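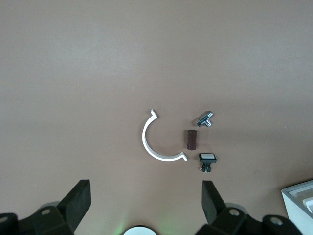 Una pieza de plástico blanco sobre una mesa marrón rojiza. ¿Te da frío el blanco? ¿Y calor el marrón?

¿Es verdad que los colores nos mandan?

Revista Sotora, sección «A ver, demuéstramelo»

Seguro que lo has oído alguna vez. El azul calma. El rojo enfada. El amarillo da hambre, y por eso hay tantos restaurantes amarillos. Lo dicen los anuncios, lo dicen los vídeos y lo dice mucha gente mayor con cara de saberlo muy bien. Nosotros, que somos un poco desconfiados, preguntamos siempre lo mismo: ¿y eso quién lo ha comprobado?

Empecemos por algo que sí se sabe. En el fondo del ojo tenemos unas células muy pequeñas llamadas conos. La mayoría de las personas tiene tres tipos, y cada tipo responde más a unas luces que a otras. El cerebro compara lo que le cuentan los tres y de ahí sale el color. Hay personas a las que les falta un tipo de cono, o lo tienen distinto, y confunden algunos rojos con algunos verdes. Ven el mismo semáforo que tú, pero se fijan en si la luz encendida está arriba o abajo.

El caso del toro

Te habrán dicho que el rojo pone furioso al toro. Pues no. Los toros distinguen mal el rojo, y cuando se ha probado con telas de otros colores también han embestido. Lo que les llama la atención es que la tela se mueva. Mucha gente miraba la tela, veía que era roja y ya no seguía preguntando.

¿Y el verde?

Si te pido que pienses en «adelante», a lo mejor piensas en verde. Pero eso lo has aprendido. Desde muy pequeño te han enseñado que en verde se cruza y en rojo se espera.

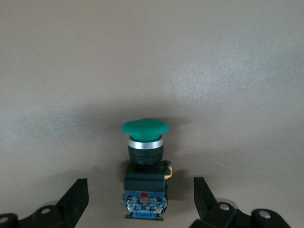

Un pulsador verde con forma de seta. El color no basta para saber qué pasa al apretarlo.

Con los colores de la ropa ocurre algo parecido. En muchos países de Europa se va de negro a los funerales. En algunos lugares de Asia, el color del luto es el blanco. Si el blanco fuera alegre por sí mismo, esto sería muy raro.

La pintura milagrosa

Hace unos meses nos llegó el folleto de una pintura llamada Ondivham. Prometía que los niños que estudian en una habitación azul sacan mejores notas. En letra pequeña explicaba la prueba: 6 niños, durante 30 días. ¿Y con quién los compararon? Con nadie. Quizá mejoraron por el azul, quizá por estrenar cuarto, quizá porque el examen era más fácil. Con ese folleto no hay manera de saberlo.

Una prueba mejor necesitaría más niños, digamos 80: la mitad en cuartos azules y la otra mitad en cuartos recién pintados de otro color. Lo ideal sería repartirlos por sorteo y que quien corrige los exámenes no supiera a qué grupo pertenece cada uno. Da más trabajo, claro —y no siempre sale lo que quería el vendedor.

Prueba en casa

Pon la misma limonada en dos vasos y echa a uno unas gotas de colorante rojo sin sabor. Pregunta a tu familia cuál está más dulce, pero no digas que son iguales. Apunta las respuestas. Otro día cambia el orden de los vasos y repite.

Si casi todos eligen el rojo, tienes una pista. Si unos dicen una cosa y otros otra, apúntalo también, aunque quede menos bonito en el cuaderno.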